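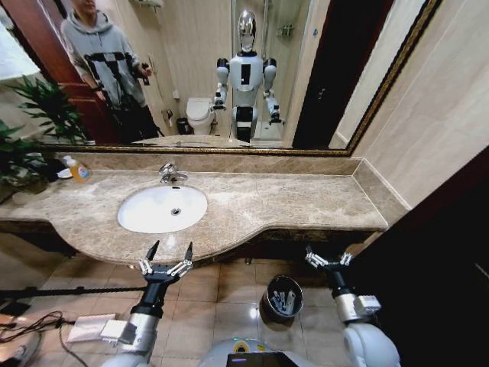

Home bathroom build, part 2: the mirror is eating my depth data
Home Builds > Mobile and Two-Arm

shiuli_h
OK so part 1 was all wiring and me complaining about wiring. The arms move, both grippers open and close from the Cassim board, and I can get the thing parked at the vanity without hitting anything. Now I'm on to reaching for stuff on the counter and the mirror is driving me nuts. The planner sees a second room back there, complete with a second robot, and it's perfectly happy to plan an elbow move straight through the glass.

I logged 292 reach attempts since Saturday and threw out 80 of them for bad depth near the backsplash. Has anyone gotten a usable point cloud in front of a big mirror?

tallowfoot
Cover the mirror. Brown paper, painter's tape, done.

shiuli_h
I know, I know, but then I've built a robot that works in bathrooms with paper on the mirror (and my sister brushes her teeth in there).

ratchet_pete
You don't need depth back there at all. The wall isn't moving. Put a flat keep-out box in the planner 4 cm in front of the glass and drop every point that lands behind it. I did the same with an oven door and never looked back.

tallowfoot
A keep-out box only works if your base stops in the same spot every time. On wheels it won't. Tape is still cheaper than a cracked mirror.

ratchet_pete
So you find the counter edge first and hang the box off that. It's a straight line in most bathrooms.

shiuli_h
Not in mine! The front edge bulges out around the sink, so a line fit slides all over the place. I could maybe use the backsplash, that part is straight. Going to try it tonight.

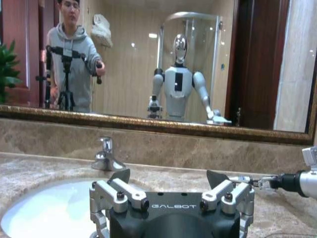
mossgrid
Do the wrist cameras need their own mirror filter, or can they share the one for the head camera?

ratchet_pete
They can share the same keep-out plane as long as every camera is calibrated to the base. Transform the points into the base frame first, then filter once. If a wrist camera has been bumped, redo its calibration before you trust any of it.

oratile_m
Oratile Modise here, I wrote the Puris filter node a few of you run. Pete's right about filtering once. One warning though: it cuts by distance only, so a faucet that sits close to the backsplash can lose its back half. Make the plane thinner there or add the faucet as a fixed shape.

tallowfoot
Which is my point. Now she has a plane, a backsplash fit and a hand-drawn faucet, all to avoid a roll of paper.

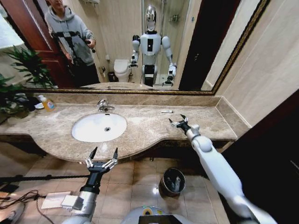
Photo: Shiuli Haque / Umuditz member gallery

shiuli_h
Update! The backsplash fit works way better than the counter edge. I ran about 100 reaches last night with the plane on and the elbow stayed on my side of the glass the whole time. The faucet did lose its back half, exactly like Oratile said, so I'm drawing it in as a capsule for now.

Still bad: the gold frame. It's shiny and bumpy and I get little floating specks off it that the planner treats as solid. Upping the minimum cluster size helps, but then small things on the counter start vanishing too — I don't love that trade.

mossgrid
Can you only apply the bigger cluster size above the backsplash? Leave the counter alone.

shiuli_h
Oh that's good. Two zones. Trying it.

tallowfoot
I'll give you the backsplash thing, I figured it would drift more. I'd still tape over the frame while you're tuning. Low-tack, it peels right off.

shiuli_h
Deal, tape on the frame only. Next job is longer cable ties for the mess on the floor. Fillham had the wide ones in April, does anybody know if they still carry them?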